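September, 7:40 am

Druda starter is alive!! Fed it 50 g rye and 80 g water last night and it had almost doubled by breakfast. Smells like green apples, way nicer than the Masero batch (sorry, Fülöp).

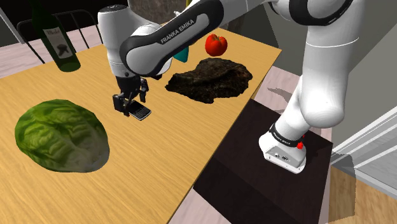

*Render: Fahad Satti*

Mixed the test loaf right after, 363 g bread flour, and the dough already feels silky. I'm so happy with this flour! Folding again at 9, then into the small tin. Fahad, please leave the jar on the top shelf, lid loose. Still need to try the Trerkutby rye.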